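4.2 Homemade clothing and standing among classmates

Of the 67 novels in the sample, 29 contain at least one passage in which a child's clothes are judged by other children. We coded each passage for who made the garment, who commented on it, and whether an adult was present. Sewing by a mother or grandmother was the usual case. Store-bought clothes drew comment mostly when they were secondhand, and then the comment tended to turn on a previous owner the other children could name.

The Skustdale books are the longest run by one publisher and show the pattern most clearly. In the early titles a homemade coat or dress is a sign of hardship that the reader is asked to pity. The narrator explains the family's circumstances before any child speaks. In the later titles the explanation comes afterward, or is left out, and the reader meets the garment first through the remark of a classmate. Chuensuk (the second coder) noted that this change falls between the fourth and fifth books, when the series also moves from a third-person narrator to a first-person one. We cannot separate the two changes with a sample of this size.

Adjei, the heroine of the Dandport trilogy, is an exception. She sews her own clothes from the first chapter and is good at it. The other girls copy her sleeves by October of the school year. Her trouble comes from the schoolhouse election, and clothing enters it only once, when a rival offers to pay her for a skirt in front of the class. We coded this passage as a judgment, after some discussion, on the grounds that the offer is made loudly and refused the same way.

4.3 Who answers back

We then looked at what the child does next. Silence is the most common response in the books set before the war. In the postwar settings the child more often replies, and in 20 of the novels the reply is made on behalf of someone else. This last group interested us because the defended child is usually a minor figure, sometimes without a surname, who does not appear again after the chapter ends.
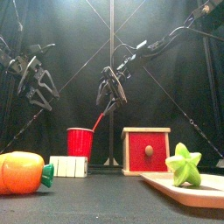 Figure 3. Red cup and red stick, with two robotic arms over a black tabletop.

Page last modified: October, version 2

Dima, the younger brother in the only novel in the sample told by a boy about his sister, gives the fullest account of such a defense. He is in the coatroom and hears it through the door, so the reader gets the words without the faces. His sister speaks four times. The girl she is defending says nothing at all. We found this arrangement, with the defended child silent, in all but three of the 20.

The passages are short. Altogether the coded text comes to 3,278 lines, and a few long scenes account for a large share of it. For this reason we report counts of novels in the tables and do not weight by length. A reader who weighted by length would find the Dandport books much more prominent than they are here.

Two limits should be stated. First, the sample was drawn from school and county library holdings, and books that librarians chose not to keep are missing from it. Novels with harsher treatment of rural children may have been among those discarded. Second, both coders grew up in towns. Jintana Chuensuk had sewn as a child and caught several references to patterns and facings that the first coder had passed over, and these passages were recoded. Agreement before recoding was lower for clothing than for any other category except food.

4.4 Teachers

Teachers are present in fewer of the coded passages than we expected. Where one is present, she is most often at the blackboard or ringing the bell, and learns of the quarrel from a third pupil.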